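Vavville Residents' Association
Minutes of the monthly meeting, 13 Jul 2026
Community room, Rathjen building

Present: Femke Hermans (chair), Virgil Vlad, Ngozi Olatunji, Salvador Cordeiro, Zdenka Halilović (minutes)

1. Previous minutes
Accepted with one correction. The bicycle rack is for the north door, not for the south door.

2. Money
Salvador reported that we have 2,618 euros in the account. The bill for the stairs lamps is still not paid, he asked the company two times for a correct invoice.

3. Courtyard garden
Virgil has received the price from Astard for the new water pipe. Ngozi finds it too high and would like to see a second offer. Femke reminded that the tomatoes can not wait so long. Decided: Virgil asks Skirnis for an offer, and until then we use the hose from the laundry room. The hose must be rolled up after use. Three garden beds are free, the list hangs at the entrance.

4. Noise in the evening
There was a long discussion. Some families on the ground floor ask for quiet in the courtyard from 10 p.m. Salvador thinks this is too early in summer. We voted: 3 for, 2 against. Femke will write a friendly note for all 144 apartments.

5. Waste room
The door does not close well again. Ngozi calls the building company. Cardboard must be made flat.

6. Newsletter
The summer number has 6 pages. Zdenka still needs the text about the garden. The health page is ready and is added to these minutes, so that everybody can read it before printing.

Health page: Before your operation

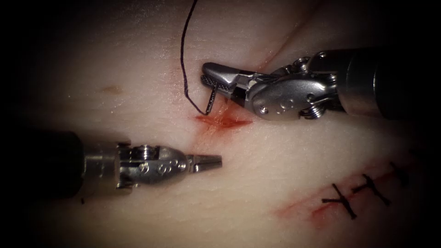
2 min read

Ask at your first visit which method is planned for you and how long you will stay. Bring a list of your medicines, and arrange a person who takes you home.

Remarks to Zdenka before the end of the week.

7. Next meeting
In August, same room. Virgil brings the key.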